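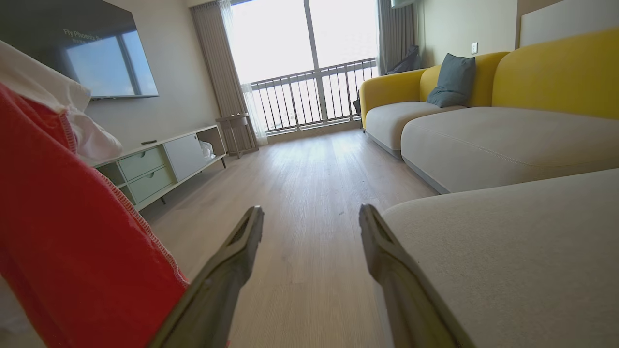 Clubs > Wudport Student Robotics > Opinion

Let Them Practice in Real Living Rooms

By Neville Parsons

Reading time: 2 min

I have been helping with the Wudport student robotics club for long enough to have opinions, and I'm grateful to the newsletter for letting me air one of them (at greater length than they asked for, I'm sure). My opinion is that our students should spend far more of their season in ordinary homes and far less of it at the practice table.

I'm fond of the practice table. It's white, it's flat, it has tape marks on it, and a gripper that can pick up a foam block there will pick up that same block all day long. Last year our team ran the block task 94 times before the Usidville meet and felt wonderful about it. Then the judges handed them a bath towel, and I have seldom seen such long faces on such nice kids.

Cloth is hard! A block has corners and stays put when you close two fingers on it. A shirt hangs over the edge of something, folds under itself, and looks different every time you set it down. Add a big bright window, which can turn to pure white in a wrist camera, and a sofa sticking out right where the arm would like to swing, and you have a problem worth a teenager's whole winter.

Reece Haslam, who captains the team this year, put it to me better than I can. "At the table I'm fixing the robot," he said. "In a room I'm fixing what I assumed." I wrote that on the back of my hand so I wouldn't lose it on the drive home.

Now, there are fair objections, and I've heard them all over coffee. Rooms are messy to schedule. You can't compare one run with the next very neatly when the daylight keeps changing. Parents worry about their furniture, and I don't blame them. The Adebisi rules still score the block task, too, and a club has to keep one eye on the score sheet — I know it, the kids know it.

But we have 18 students and one season, and most of them won't go on to build machines for a living. What I'd like them to carry away is the habit of looking hard at a place before deciding what to do in it. You learn that among drawers and curtains and the remote control somebody set down, and I don't believe you learn it from tape marks.

So I'd like us to split the hours evenly from December on, and to try the Gotitz laundry challenge in the spring even if we finish 49th. If you have a living room to lend for an afternoon, please talk to Reece or to me. You needn't tidy up first.

Filed under: Student Voices & Mentors, Home Robots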